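We use cookies to make this site work. Accept all | Manage settings

27/07/2021

I have a confession: I have started sewing again, and it's mostly my aunt Evelien's fault. She cleared out her spare room in March and handed over what she called "a few bits of fabric," and I now have a closet I can't close. So this post is all about quilting, and if you came for the recipes, I'm sorry, there'll be soup again soon! 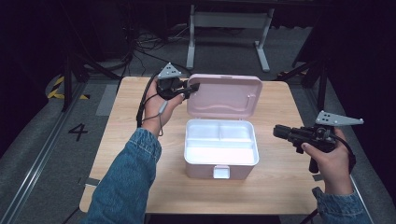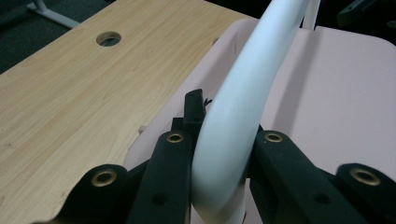 A pink box with its lid up, then a close view of a curved white tube.

Anyway, the fabric. Most of it is cotton, a lot of it is older than me, and there's one piece with tiny green pears on it that I love so much I can't bring myself to cut it. I keep taking it out, ironing it, and putting it back. My friend Anitha says this is how people end up with forty years of fabric and no quilts, and she should know (hi Anitha).

The pattern I picked is called Vedach. It's a block with a square in the middle and four long strips around it that sort of chase each other, and it looks so easy on paper. It is easy! For one block. The whole quilt takes 111 of them, and I did the math on my phone while waiting at the dentist and had to do it twice. That comes out to 658 pieces if you count the border, because some of the strips get shared along the edges, and please don't check me on that, I'm going by the sheet that came with the pattern.

So far I have 33 blocks. They're in a stack on top of the piano and every time somebody shuts the front door the top few slide off.

Things I had forgotten about sewing: how much of it is ironing. I'd say I sew for ten minutes and iron for thirty. Pieter wandered in last night and asked if I was doing his shirts and I have never seen a man leave a room so sad. I'd also forgotten that you have to change the needle. I went a whole week wondering why my stitches were skipping, took the machine half apart, read an entire forum thread from 2009, and it was the needle. One new needle and it ran like butter.

And the quarter inch seam! My first six blocks were all a tiny bit too small, and when you sew six too-small blocks together you get a row that stops well short of the edge. I unpicked four of them and then decided the other two could go in a pillow. I stuck a strip of masking tape on the machine as a guide and that has fixed it, mostly. I still drift when I'm listening to a podcast.

The shop I've been going to for thread is Clarkar, the one by the bus station. It's small and it smells a bit like rain, but they'll let you hold your fabric up to every spool in the place and they don't sigh at you. I came out with a soft gray that goes with nearly everything. I'd been told to buy white and I'm so glad I didn't, it would have shown on all the dark blues.

Next up is the border, and I can't decide between plain navy and the rust-colored stripe. The stripe is prettier but then I have to match it at the corners, and I know myself. If you've done a striped border and lived, please tell me how in the comments. I'm leaning navy as of tonight.

862 shares | 33 comments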